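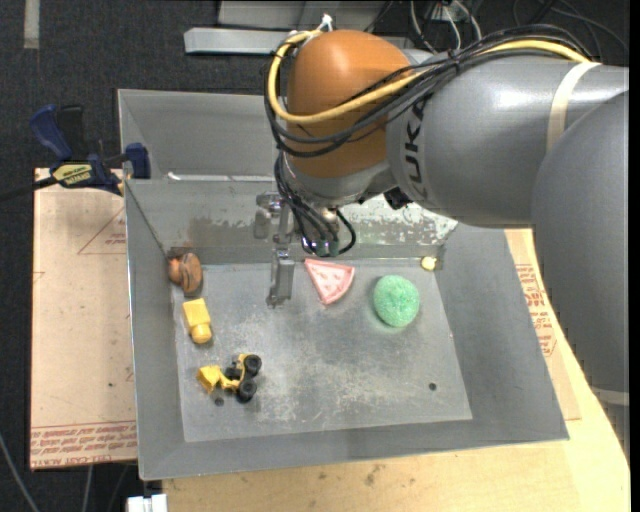 ## Ticket 3212 - toy bin, floor wear + flaking edge

Raised by: Domingo Salinas
Area: Vondness toy room, bin 21
Status: open

**Problem**

Metal bin with the small toys in. Floor is scuffed and scratched, cloudy pale marks mostly lower centre. Back wall inside is worse, coating chipped white and grey on the right half, brownish patch on the left. Want to know if it's still OK for toys or needs swapping.

**Log**

09:10 - Wiped floor with damp cloth, washing up liquid. Cloudy marks still there once dry. Scratches, not dirt, I think.

09:25 - Ran a finger along chipped bit of back wall. Few flakes came away. Not great with toys in there.

09:40 - Brown patch: tried Mumereck cream cleaner, 10 mins, rinsed. No change. Don't bother with a second go.

10:15 - Toys out, washed, checked for flakes. One speck on the pink toy, came off with a thumb. Brown one with the dark markings fine. All in a Brevwood tub for now, lid on.

11:05 - Rang Van Wijk re recoating. They want the bin for a week and wont quote without photos. Sent.

11:30 - Pale strip on the ledge at the back, anyone know what that is? Old tape? Left it alone.

**To do**

- quote from Van Wijk, chase if nothing by tomorow
- spare bin from shelf 102, check the coating on that one first
- toys stay in tub til then, please dont tip them back in
- new label for the tub

DS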